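# Dropped toys and sudden stops: your questions answered

We've had a wonderful pile of messages since the Stisarell sorting cell at Medina started letting go of things in mid-air. Keep them coming! This page covers the fault itself, what we've changed so far, and what to do if the arm stops while you're on shift.

## What went wrong?

In July the gripper began opening partway through a lift. It happened 3 times in 74 picks during one afternoon run, always with a toy that had bumps or spikes on it. Smooth blocks went through without a hitch. After the third drop the arm also went into a protective stop, and that's when we pulled the cell out of the schedule.

## Why do the knobbly toys cause trouble?

This is my favorite part, so bear with me. A flat block gives each finger a nice wide face to press on. A spiky toy touches at just a few points, and if one of those points slips, the fingers close a little further than the controller expects. Our old settings read that extra travel as "missed the object" and told the gripper to open and try again – even when the toy was already off the table.

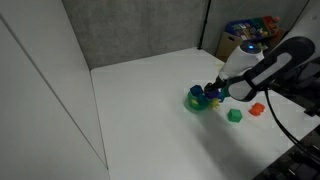 *The gripper over a cluster of toys, with two loose blocks off to the side.*

## Does it matter if the toys are piled up?

It matters a lot. A toy that's leaning on its neighbors shifts as soon as a finger nudges it, and you can get a good-looking grip that's really on the edge of two pieces. We still want piles in the test, though. Sorting toys in neat rows would be a very easy job and we'd learn next to nothing from it!

## Was anyone hurt?

No. The toys are light and no one was inside the marked area. We logged it as a safety matter anyway, because a gripper that opens when it hasn't been asked to is a problem whatever it's holding.

## What have you changed?

The retry now works only while the fingers are at table height. Once a lift has begun, the gripper stays closed until the arm reaches its drop point or someone takes over by hand. We also cut the lift speed to 60 percent, which gives a marginal grip much less of a jolt on the way up.

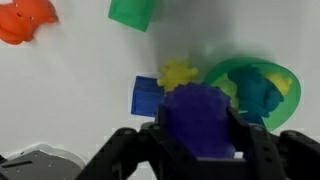
The closing force is the piece we're still working on. Too little and the bumpy toys roll out from between the fingers; too much and the soft rubber ones squash and then spring free. The team at Gutmont is trying a setting that ramps up in 5 steps, and I can't wait to see how it does on a full pile.

## The arm has stopped on my shift. What do I do?

1. Press the stop button, even if nothing is moving.
2. Leave the toy where it is, including one still in the fingers.
3. Write down the message on the pendant.
4. Call the Grurasstead desk before you reset anything.

## Can I just pull the toy out?

Please don't. The fingers can still close on you, and the position of the toy is the best clue we've got.

## When will the cell be back on the schedule?

After a full repeat of the 74 picks with no drops, using the same toys as before. We'll update this page once that run is done.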